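Pressure washing render - am I about to ruin it?

mossyback
Joined: February
Posts: 4

Hi all! First house with a proper garden and I've gone a bit cleaning mad. I did the patio with my Puma washer and it came up gorgeous, so now I'm eyeing the north wall. It's painted render, green from the ground to the bedroom sill. Can I just turn the pressure down and go for it?

Vurville Vic
Please don't! Render takes in water through every hairline crack, and a lance finds them all. Biocide in a garden sprayer, leave it alone, then a soft rinse. I did my mum's bungalow that way and I still grin when I drive past.

gritandgrout
Bit strong, Vic. I've washed rendered walls in Condham for years with a wide fan nozzle, standing well back. Sound render copes fine. Old patched stuff, I agree, keep the lance off it.

Vurville Vic
How's a beginner meant to know which is which, though?

gritandgrout
Knock on it! If it sounds hollow, it's coming away from the wall and wants repairing before anyone cleans it.
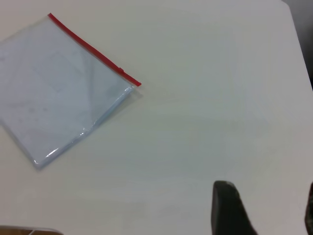 hoseandhope

Love a green wall thread! I'm with Vic on this one. Ours had 4 years of algae on it and I used a ready-mixed biocide, two coats on a dry, still day. It went brown first (don't panic) and then the rain took most of it off over the next few weeks. Cover your plants and keep the dog in until it's dry.

I was quoted 300 for the whole house by a firm over in Pladham and did my one wall for 80, including a new sprayer. Really satisfying job, too.

mossyback
Went round knocking like a woodpecker and there's a hollow patch by the downpipe the size of a dinner plate. So the Puma stays in the shed! How long do I leave it between coats?

hoseandhope
Go by the label, they're all different. Mine said overnight.

gritandgrout
Fix that patch first, and have a look at the downpipe joint while you're there. I'd put money on a drip. And I still say the fan nozzle is fine on the good bits :)

Vurville Vic
We'll never agree on that, but he's right about the downpipe.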